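Home | Topics | A–Z | Contribute | Log in

We use cookies to improve this site. Accept | Manage settings

Nirkby Code

The Nirkby Code is a voluntary code of practice for recording handling tasks with hand-held grippers. It covers the state of the tool, the marking of its fingers, the room in which recording takes place and the keeping of records. It was drafted by Ifeoma Lawal and Jalen Iwasaki and is used mainly by small workshops and teaching laboratories.

Scope

The code applies to grippers that are carried and closed by a person. Powered arms are left to the machinery rules already in force at each site. An annex on two-handed work was added in the second edition.

Equipment

Fiducial markers on the fingers must be flat, clean and firmly fixed. A marker with a lifted corner is to be replaced before the next session. The lens is wiped at the start of each session and again after every 100 recordings. Vents in the housing must not be taped over.
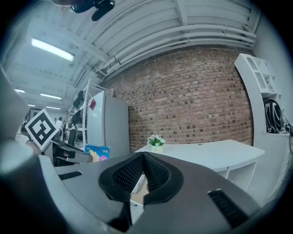 Tools are checked for loose screws and worn pads every seven days, and the result is entered in a log signed by the person who did the check.

Rooms and people

Lighting should stay the same throughout a session. Anyone who may be recorded in the background must be told beforehand and may ask for the recording to be deleted. Operators rest after 32 minutes of continuous work. Spare tools and cables are kept clear of walkways.

Adoption

Dreltier was the first firm to adopt the code in full. Stakmont follows it except for the rest rule, for which it has its own limit. The third edition, due in June, will have four annexes.

See also: Fiducial marker; Gripper; Code of practice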